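Guides > Teaching by demonstration > Connector work

Recording hand-guided and remote demonstrations for a connector task

By Alina Cozma
Updated February 2019

This guide covers how we record demonstrations for plugging cable connectors into a board assembly. It assumes the arm is mounted, the gripper is calibrated and the wrist camera is already sending a picture to the recording computer. If any of that is missing, do the Stilard setup guide first and come back.

You can show the arm a task in two ways. In hand guiding, you switch the arm to its free mode and move the gripper yourself. In remote control, you sit at the leader handles and the arm copies you. We use hand guiding to work out the path and remote control for the recordings we keep. Your hands stay out of the wrist camera view that way, and the arm carries its own weight the same way it will later when it runs alone.

1. Fix the board assembly

Clamp or screw the assembly to the table. A board that slides a little under push will ruin a whole set, and you may not notice until you play the recordings back. Push on each connector block with your thumb before you start. If anything shifts, tighten it and push again.

Mark the corners of the assembly on the table with tape so it can go back to the same place after cleaning.

2. Put the loose connectors where the gripper can reach them

Hang the connectors in a row with the tips down and leave a finger's width between them. The cable behind each one needs enough slack to reach the farthest block without pulling. Check this by hand with the arm parked. Turn all the latches the same way, or the learned grip will be wrong for some of them.

3. Walk the path by hand

Switch to free mode and hold the arm above the wrist. Take the gripper from the park position to the first connector, then to the first block, and back. Do this slowly. Look for places where the forearm comes near the hanging row, because the part that hits things is often well behind the fingers. 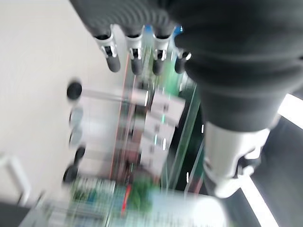
Save a waypoint above the row and another above the blocks. The moves between those two can be fairly quick. Everything below them should be slow, in both directions. Murray Dunstan set the limit on our bench at 60 millimeters per second for travel and 13 for the last part of an insertion, and we haven't found a reason to change either one.

4. Record by remote control

Sit where you can see the wrist view on the monitor and the table directly. Put the arm at the park position, start the Bremance recorder, and wait 2 seconds before moving. The still part at the start makes trimming much easier.

Then do the task once:

- Move to the waypoint above the row.
- Come down over the connector and close the gripper on the collar. Stay off the tip.
- Lift straight up until the connector is clear of its neighbors.
- Travel to the waypoint above the blocks.
- Line up over the slot, pause, and go down.
- When you feel it seat, hold for a moment, open the gripper and back out along the same line.
- Return to park and stop the recorder.

If you miss the slot by a small amount, keep recording and correct it. These are useful - the arm needs to see how to get out of a bad approach. If you drop the connector or bend a cable, stop and throw the run away.

Change the order of the connectors between runs. Our first set at Merport always went left to right, and the trained arm went to the left end even when there was nothing hanging there.

5. Check the recordings

Play back each run at normal speed. The wrist picture will smear during the fast moves. That's fine on the way between waypoints. It isn't fine over the slot, so if the picture is smeared there, you were moving too fast and should record the run again.

Also check that the gripper signal and the video agree. The fingers should close in the video at the same moment the signal changes. A late signal usually means the recorder was started before the camera had finished connecting. Restart both, camera first.

6. How many runs

We kept 208 runs for this task after throwing out the bad ones. A simpler job needs fewer. Train on what you have after the first day, watch where the arm fails, and record more of that part.

Take a break when your hands get tired. Tired runs have a shake in them near the slot, and the arm will copy it.

Related guides

Stilard arm: first setup and wrist camera calibration
Trimming and labeling runs in the Bremance recorder
Leader handles: setting the grip force
Dinu fixture plates: mounting patterns
Release notes, December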